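Mekelow Table Bin Liners, Blue, Roll of 65

Order code: 1896

Our Mekelow liners are made for small round buckets and bins, the kind you keep near you on the table for scraps and bits. The plastic is thin and soft, so you can fold it over the rim without a fight.

Blue liner in use, on a light wooden table:

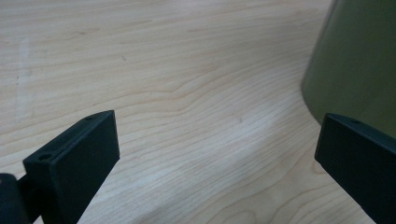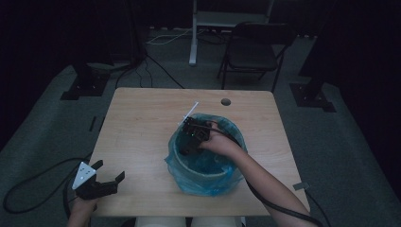
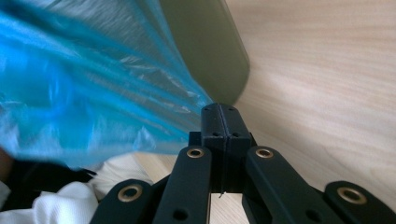 Details

Colour: translucent blue
Per roll: 65 bags
Fits: round buckets up to 5 litres
Closing: no string, tie the corners by hand
Packed by: Plumthorpe, in a paper sleeve

How to fit

Open the bag and shake it once. Push the bottom down into the bucket, then turn the top over the rim and leave the extra plastic hanging outside. Change it before it is full to the top.

Please note

The liners are for dry waste. For wet kitchen waste we advise the thicker Ginora bag, which is sold separately. The bucket is not included.

Delivery

Orders which arrive before noon leave us on the same day. Unopened rolls can be returned.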